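4.2 Lead times and the price of older chips

Draft text, Hingate working series. Figures follow the numbering of the full paper.
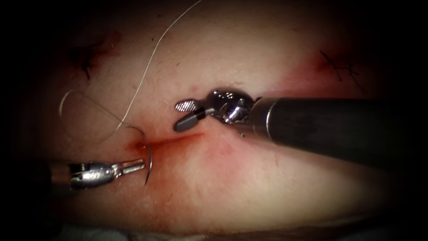
Figure 3. Two robot arms and a curved suture needle at an incision.

Why did prices for older chips keep rising after the shortage was called over? Buyers had signed long contracts at the peak, and those contracts set the floor for everyone else.

We look at this with order records from two distributors, Kozan and Gevthorpe. 1,481 orders in all, of which 532 are for parts made on older production lines (power control, simple sensors, motor drivers). The rest are memory and newer logic, used only for comparison. Orders with no delivery date were dropped. So were samples.

Lead time first. For the older parts it went up fast and came down slow. Memory did the opposite - quick up, quick down, and prices went with it. Valcárcel's earlier note for the Grunidham project found the same shape in a smaller set, but treated it as a stocking problem. We don't think stocking is enough. Warehouses were filling again while list prices still climbed, and teh two distributors show this at different times of year.

Contract terms fit better. Most of the older parts were sold under take-or-pay deals, where the buyer pays for a fixed volume whether it ships or not. A plant holding such deals has little reason to cut. Small buyers without a contract then pay the list price or wait. Many waited. Some redesigned the board around a different part, which is slow and costs test time, and we see those orders simply stop.

A word on plant capacity. Nobody builds a new line for old chips if they can help it: margins are thin and the used tools are hard to find. So supply is close to fixed in the short run. Nikolaidis argues for a longer view, with tools moving down from newer lines as those are upgraded. Fair point, but our window is too short to test it.

Two limits. Kozan changed its part codes in July and 6 families had to be matched by hand, so there may be errors in those. Gevthorpe reports ship date, not promise date, wich makes its lead times look longer than they are. We ran everything again without the hand matched families and the order of the results did not change. Spot market sales are left out here and taken up in 4.3.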